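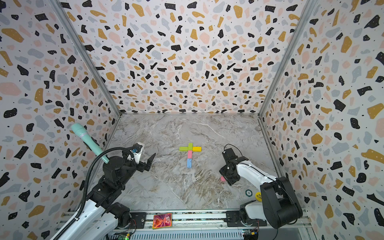 Plarimetti Bench Cell, two-arm version: review after four months of use

Reviewed by Santeri Manninen
Category: Frames and enclosures
Supplied by: bought at list price by the workshop

The Plarimetti Bench Cell is a frame kit for small robot arms. It consists of a front rail, aluminum posts, panel channels, a floor tray and mounting plates. Arms, grippers, cameras and controllers are not part of the kit. Ours went together in March at the Riltstead shared workshop and has carried two arms since then, mostly for block handling: picking, placing, handing over, and laying out simple shapes from colored wooden pieces.

This review covers the frame. The arms are mentioned only where they affect it.

What arrives

The kit ships in two flat cartons. The long one holds the rail and posts. The other holds the floor tray, edge strips, plates and fasteners. The extrusions were cut square and deburred, and the ends were tapped cleanly except on one post, where the thread had to be chased. Fasteners come in bags labeled by assembly step. The labels match the manual, but the manual's drawings come from an earlier revision in which the rail sat higher, so step 9 shows a spacer that is no longer supplied. We lost some time looking for it.

Panels are sold separately in plain white, plain gray or not at all. We took the third option and cut our own from printed sheet. The channel accepts sheet up to a little over its nominal thickness. Thicker stock will go in with force, and then it bows.

Assembly

Two people, one evening. Consuelo Jaramillo and I did the frame; Emiliano Zepeda did the wiring the next day. A torque driver is worth having for the rail plates. For everything else a hex key is enough.

The order in the manual is rail, floor, posts, panels, arms. I would change it to rail, arms, floor, posts, panels. The arm bases need to be shifted along the rail several times before the overlap in the middle is right, and with the side walls in place there is very little room for a hand behind the right-hand base. We took one wall out again to finish the job.

Squareness was checked with a machinist's square at each back corner. One corner was fine. The other needed a shim of brass foil under the foot of the post, and has stayed put.

The front rail

Most of the money has gone into the rail, and it shows. The extrusion is heavy for its width and the mounting plates are thick enough that they do not visibly flex when an arm stops hard at full reach. I put a dial indicator on the rail between the bases and ran one arm through a fast reversal for 2000 cycles. The indicator came back to the same mark. There was some movement during the stop, which is to be expected from any bench-mounted structure, and the bench probably contributed part of it.

After that run I put a wrench on every plate screw. One had loosened slightly. It was on the left plate, at the back, in the position that is hardest to reach. Medium threadlocker fixed it. Plarimetti does not supply any and the manual does not mention it.

Spacing between the bases is free along the slot, with no index marks. If the cell is to be taken apart and rebuilt, scribe the rail or make a spacer block. Ours is a length of aluminum bar cut to fit between the plates, and resetting with it takes a few minutes.

The open strip under the rail is where our small circuit boards ended up. It is convenient for connectors and bad for dust. There is no cover in the kit. Baltazar Lozano drew one and it has been waiting for the laser cutter for most of the summer.

Walls

Three sides are closed and the front is open. The walls angle cleanly into aluminum posts at the back corners, and a thin strip holds the bottom edge of the back panel. Sheets can be changed without taking the posts off, provided the top edge is free.

We use a terrazzo print with black, mustard, pink and blue-gray chips on off-white. It is a deliberately difficult background. Color thresholding that worked well against plain gray started to pick up wall chips as candidate blocks whenever the camera tilted far enough to include the wall. Pink and yellow were the worst. Anyone who wants an easy life should order the gray panels. Anyone who wants to know whether a detector will survive outside the cell should put up something ugly, and the channel system makes swapping easy enough that there is no excuse for testing against one background only.

Printed sheet from a sign shop was cheaper than Plarimetti's plain panels by a good margin. Ask for a matte finish. Our first set was satin and produced a bright patch from the ceiling lights on one side wall.

Floor

The supplied floor tray is a flat carrier with a shallow lip. It is meant to take a surface of the user's choice. Ours is a marble-look sheet in gray and white with brown patches.

Flatness is the weak point of the kit. With a straightedge across the tray from left to right there was a low area just behind the rail. A gripper descending to a fixed height would touch the floor at the center and stop short of it near the front. For large parts that hardly matters. For thin pieces it decides whether the fingers close on the part or above it. We packed the tray from underneath with card and re-measured until the error was small enough to ignore. A cast plate would be better and would also double the weight.

The veined pattern has one practical effect. Pale pieces are harder to segment on it than dark ones, and light blue against the gray areas is the least reliable combination we have. Green and pink are easy.

Working volume

With two arms on the front rail, the shared area is a patch in the middle of the floor. Both grippers can reach it, and both can also reach each other. The standard exercise in our group is a cross built from end-to-end blocks, with one arm placing while the other waits with the next piece. In this layout the waiting arm has to be parked well to its own side. Juraj Vaněk wrote the interlock: each arm requests the center, and the request is refused while the other wrist is inside it. Simple, slow, no collisions since it was put in.

The back corners are reachable only with the arm nearly straight, where accuracy drops. I would treat the rear part of the floor as storage.

Wall clearance is adequate for the forearm. It is less generous for the cable hose, which needs a loop long enough for wrist rotation and will sweep outward with it. Ours rubbed the side wall until we moved the clip. The kit includes no cable guides of any kind. For a product aimed at robot arms, that is an odd omission.

Noise and stiffness

The panels drum. At moderate speed the noise is acceptable in a shared room; at full speed the back panel buzzes in its channel. Foam tape along the bottom strip removed most of it. A cross brace at the back is sold as an extra. We borrowed one from the Contreras workshop, found no measurable difference at the rail, and gave it back.

Comparison

The obvious alternative is the Govberg open table, which has no walls and a thicker top. The Govberg top was flatter out of the box on the unit I measured, and the arms go on from any side. It lacks anything to hang a background from, and people walking past end up in the camera image. For vision work I prefer the Plarimetti. For force work, or anything that presses down on the table, I would take the Govberg.

Plain extrusion bought by length is the other option. Baltazar priced it in July. The total came out lower, before counting the hours for cutting, tapping and squaring, and before the mounting plates, which would have to be machined.

Support

I wrote to Plarimetti twice. The question about the missing spacer was answered the same afternoon with a corrected drawing. The question about tray flatness got a reply stating that the tray is within specification. The specification is not published, and a second request for the figure has gone unanswered.

Score

Rail and plates: excellent
Posts and wall channels: good
Floor tray: poor for thin parts, acceptable otherwise
Documentation: acceptable, wrong revision
Cable management: none
Overall: 82 out of 100

I would buy the rail and wall set again and make the floor locally. Plarimetti lists the rail separately but does not currently sell the posts without the tray.

Update, one month on: the shim has not moved and the threadlocked screw is still tight. One clip on the bottom strip of the back wall has cracked. Replacements come in packs of 4, shipping extra.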